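Thirty-two weeks and the great bag debate

Posted 13/12/2018 in Bump diary
2 comments

So I've packed my hospital bag. And unpacked it. And packed it again, this time into the bigger bag, the one we took to my cousin's wedding in August and which still had a napkin and half a packet of mints in the side pocket. I ate the mints. I'm thirty-two weeks pregnant and I don't have standards any more.

The whole thing started at antenatal class on Tuesday. We go to the one above the library in Dendlow, up a flight of stairs (whose idea was that?), and our midwife Nana Mahama went round the room asking who had started packing. Every hand went up except mine and the woman who'd only moved here the week before. Ebenezer put his hand up! He's my husband, he lives in my house, he knows full well that our packing consisted of one pair of slippers on a chair. He says he thought she was asking who had parked.

Anyway, I went home and did what you should never do, and looked up lists. The first one I found had 70 things on it. Seventy! A fan, a speaker, a pillow from home, a second pillow from home in case the first one got mucky, battery candles, a birthing playlist, snacks for me, different snacks for the partner, and a "going home outfit" which was described as if I'd be met by photographers. I read it out to Ebenezer while he was doing the washing up and he just kept saying "right" in a smaller and smaller voice.

Then I rang my mum, who had three of us and took a nightie and a library book.

What I've settled on is somewhere in the middle. In my bag there are two nighties that open at the front, dark ones, plus the big dressing gown and the slippers off the chair. Huge pants, and I do mean huge, I held them up and the cat ran off. Maternity pads, breast pads, a hairbrush, hair bobbles, lip balm (everybody in the class with an older child said lip balm before they said anything else), toothbrush, flannel, and a long phone lead. My notes go in the front pocket, except they're in the kitchen drawer at the moment, as I've an appointment on Monday.

The baby has a separate bag, a little Revholm rucksack my sister passed on. Vests, sleepsuits, a hat, a cardigan my auntie knitted that would fit a four-year-old, muslins, nappies, cotton wool. I washed it all last weekend and hung it on the airer and then stood there looking at it for a good ten minutes with my tea going cold. They're so small. I don't know what I was expecting.

The car seat is another story. We got a Brondetier one, nearly new, from a friend of my sister's who had only used it for a few months and could tell us everything about it, and it took us 2 evenings and one proper row to get it fitted. The manual has a drawing of a man doing it with one hand and smiling. Ebenezer had his knee on it and his head against the roof and I was outside in the drizzle holding my phone torch, saying helpful things. It's in now. It clicks where it's meant to click, and Nana says there's somebody at the clinic who can check it over, so we'll get that done after Christmas.

Oh, and names! Still no name. We had a shortlist of two and then my brother got a puppy and used one of them. Ebenezer is being very stubborn about having Opoku as a middle name after his grandad, which I like a lot, but he won't commit to anything to go in front of it until he's seen the baby's face. Fine by me, only my mum wants to embroider a blanket and she's getting twitchy.

Sleep is rubbish, by the way. I'm up at all hours, and on Sunday night the clock said 323 because the dots in the middle have gone, and I lay there thinking about whether I'd packed socks. I hadn't. I got up and packed socks.
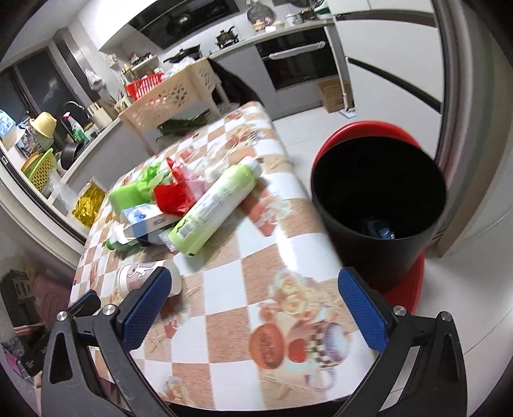
When should I have my hospital bag ready?

My midwife told our class to have it by the door from thirty-six weeks, or a bit sooner if you're having twins or live a long drive from the hospital.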